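Bench notebook, Verkstead, Thursday
Bedroom routine with both arms, second week. Azlan Lumbantobing reads these, so hi Azlan.
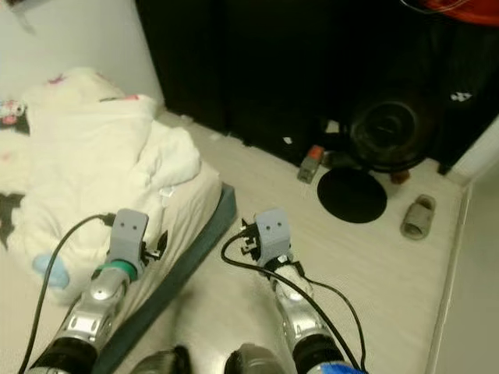
Bed and floor

We're still on bedding and floor pickup before any of this goes near the Pardale guest rooms. The comforter is the hard part, as always. It bunches up, the left gripper takes hold of one fold and thinks it has the whole edge, and then you're standing there watching it lift a corner of nothing. I got 16 runs in before lunch and stopped 2 of them by hand. Paper scraps along the base of the cabinet are still on the list, and so is the slipper. I want those picked up before we start driving the arms around the fan.

What the crew is saying

Talked to Liem after the morning shift. The housekeepers strip and make 144 beds on a full day over there, nearly all of it bent over, and what they'd like gone is the floor work! Bed making they'd rather keep, they're fast at it and a bit proud (fair enough). We planned it the other way around, so I'm moving floor pickup up the list.

The other thing is the schedule. Raltov wants one person per floor minding the arms, and that person has always been half of a pair. Two of the women have worked together for 8 years and don't want to be split up – I wrote it down as a requirement, same as battery life.

To do
Slow the left wrist on the comforter lift.
Ask Raltov if one minder can cover two floors, so pairs stay pairs.
Redo the slipper pickup from the other side.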